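Dunescombe Tenants Question Parisi's "Lifetime" Damp Treatment

DUNESCOMBE, March - The Dunescombe Tenants' Group today asked Parisi to publish the test results behind its claim that a single coat of Warell masonry cream will keep old brick dry "for life."

The cream is being offered to owners of 61 row houses at $2,000 a house. The group has asked for the data 2 times and has received a color brochure and a phone call.

"For life is a long time, and the product has been on sale for two winters," said Manuela Sartori, who speaks for the group. "Maybe it works. We would like to see something other than a chart with no numbers on it."

Renzo Guerra, a mason with Okent, doubts that one product suits every wall on the street. Many were repointed with hard cement, he said, and a coating does little for a leaking gutter or a cracked joint.

Parisi says its surveyors check each house first. The group notes that every survey it has seen so far - roughly half the street - ended with the same advice: buy the cream.

Owners are urged to get a second opinion before signing. An open meeting will be held Tuesday at 7 p.m.

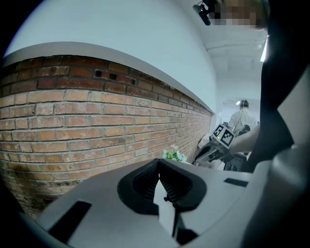
Parisi has been invited to the meeting and has not yet replied.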